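Search this site Go
Home Reviews Office Network Home Wiring Contact

Kitex 25-pack patch cords -- two months in
by Amber Van der Linden

Print this page E-mail this to a friend

Short version: decent cords, annoying packaging, would buy again. Long version follows.

We moved the Clatstead office in July. New floor, old wiring, a rack that had been everyone's problem and so had been fixed by no one. Bhavana Reddy pulled the old cords and filled a trash bag with them. Half had broken clips. You know the kind, you plug it in, you breathe, link drops.

So, Kitex. Box of 25, all yellow, all the same length. Wanted mixed lengths, they don't do mixed. Fine. Ended up ordering a second box in the short size anyway.

Good stuff first. The clips. Springy, they click, and you can still get a fingernail on them when the ports either side are full. Boots are soft enough to squeeze. Our last cords had boots like rocks and Ilse Dewulf kept a flat screwdriver in her pocket just to get them out. She has put the screwdriver back in the drawer.

The cord itself is thin. Liked that more than I expected. Bends tight, lies flat, doesnt push the cabinet door open.

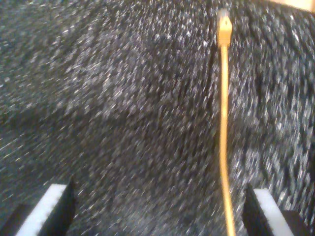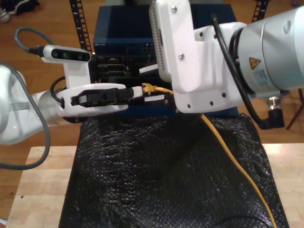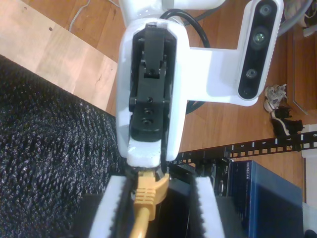
Does the thin cord slow anything down? Not at the lengths we use -- we copied the same big folder over old cords and new and the times matched. I would not run it through a wall, but it isn't sold for that.

Now the bad. Every cord comes twisted up in its own little bag with two wire ties. Twenty-five bags. Took Hanneke Meijer most of a morning and she was not quiet about it. Also they hold the coil shape for days. Hang them over a door overnight, helps a bit.

No labels in the box either. Vandenberghe throws in a sheet of number stickers with theirs and I missed it badly by the time we got to the second row. One color plus no numbers equals guessing. We ended up with masking tape and a marker, looks awful, works.

Failures so far: 2. Both dead out of the bag, both replaced, reply came in 15 minutes which suprised me. No arguing, no photos wanted.

Who should skip it: anyone who needs lots of colors. Or long runs. Veerle Van Leeuwen tried the longest one they make across her shop and sent it back, too floppy to stay put along a baseboard.

Everybody else, sure. Get stickers. Start unbagging the night before.

Print E-mail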